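Handheld Gripper Recording: Rules and Good Practice
Frequently Asked Questions

This page covers recording with handheld grippers at the Hundermont and Rutherford sites. It applies to all tabletop tasks in the Stekolau project. Rules for arm-mounted grippers are kept on a separate page.

Who has to follow these rules?

Everyone who records, reviews or labels episodes for Stekolau. Contract operators are included. Reviewers may not waive a rule for a single session. A waiver has to be requested before recording begins, and it is stored with the session record.

What counts as an episode?

One attempt at one task, from the open-finger start pose to the open-finger end pose. Two attempts in one file are rejected at intake. If an operator restarts a task partway through, the file is closed and a new one is opened.

How do I check the gripper before a session?

Open and close the fingers fully 4 times. Travel should be smooth and both fingers should reach their stops. Check that the finger screws are seated and that the pads lie flat against the finger bodies. Wipe the camera window with a dry lens cloth. Do not use the table cleaner on it.

When are pads replaced?

At 800 episodes, or earlier if a pad has lifted at a corner, torn, or picked up adhesive. Light wear along the edges is acceptable. Pads are replaced in pairs. Mixing an old pad with a new one changes the closing position and invalidates the width calibration.

Do I recalibrate after a pad change?

Yes. Run the width calibration in Clornulby with the fingers fully open, then fully closed with nothing between them. The session will not start if the stored calibration is older than the pad entry in the log.

What lighting is required?

Diffuse overhead light, at 675 lux measured at the table surface. Task lamps stay off. Window blinds are lowered before the first episode and are not moved until the session is closed. A soft sheen on the tabletop is acceptable. A hard reflection that hides the grain or an object edge is not.

May anything be on the table besides the task objects?

Yes, if it is listed in the setup sheet. Fixtures at the far side of the table are permitted as long as they stay out of the working area and keep the same position for the whole session. Cups, phones, tools and loose screws are not permitted at any time.

Is the start pose the same for every task?

It is. Hold the gripper above the near side of the table with the fingers fully open and the working area in view. Both pads must be visible to the camera. Hold still until the tone sounds. Movement before the tone is trimmed automatically, and a trimmed episode often fails the length check. 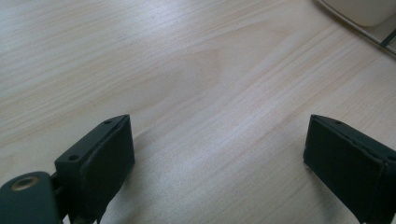 The end pose follows the same requirements, except that the gripper may be anywhere over the table. Do not set the tool down until the second tone.

How fast should I move?

At the pace of ordinary careful handling. Tracking is lost most often on quick wrist turns and on fast retreats after a release. If the status light goes amber, finish the motion slowly and mark the episode for review. Do not delete it yourself.

How long can I record without a break?

No more than 40 minutes. The break is taken away from the station. Hundermont operators log it at the terminal by the door, Rutherford operators in Clornulby.

What happens if I find an error after upload?

Open the session record, select the episode and enter a fault code. Use free text only when no code fits. The original file is kept and excluded from the release set.

Are failed attempts kept?

Yes, with the outcome set to "failed." A dropped object, a missed grasp and a wrong placement each have their own code. An attempt stopped for safety is coded separately and does not count toward the session total.

Where do I send a proposed change to the rules?

Use the change form in Clornulby. Proposals are read in March and September. Until a change is published on this page, the current text applies.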